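Ticket: Label printer skips every second label after paper change
Opened by: Mariann Csizmadia
Assigned to: Dušan Milošević
Product: Zonley desktop label printer, used with Stonda stock program
Status: Waiting for customer

Mariann Csizmadia, 9:10 am
Good morning. Since we changed to a new roll, the printer prints one label and then feeds one empty. We use it for the shelf price labels in our store. The old rolls were from Trịnh and they worked well. The new roll has 2,000 labels and the size is the same, I measured it with a ruler. I turned the printer off and on, and I cleaned the head with the pen from the box. No change.

Dušan Milošević, 9:45 am
Hello Mariann, thank you for the clear report. Please run the media calibration: hold the feed button until the light blinks 2 times, then release it. The printer should feed a few labels and stop at a gap. Please also tell me which label height is set in Stonda, under Printing, Templates.

Mariann Csizmadia, 10:20 am
I did the calibration. It fed four labels and stopped in the middle of the fifth, not at the gap. In Stonda the height is 61 mm. The label is a little shorter than this, I would say 58.
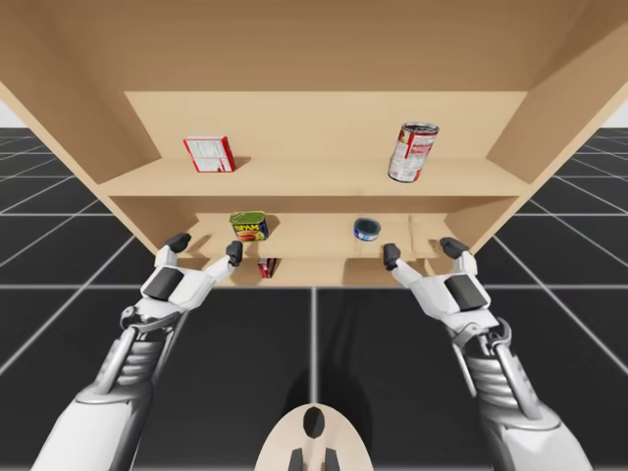
I also tried the template "Shelf small", with the same result. The test page from the printer itself is skipping too, so I think the template is not the only problem.

Dušan Milošević, 11:05 am
I agree, there are two problems. First, please set the height to 58 in the template and save it under a new name. Second, the gap sensor. Open the cover and move the small slider under the paper to the center mark, then repeat the calibration.

Mariann Csizmadia, 1:30 pm
The slider was completely on the left side. Now it is in the center and the calibration stops at the gap. I printed 100 labels and only the first one was empty. Is this first empty label normal?

Dušan Milošević, 1:50 pm
Yes, after the cover was opened it is normal. Please turn the printer off for the night and print again tomorrow morning. If the first label is empty again, send me the configuration page.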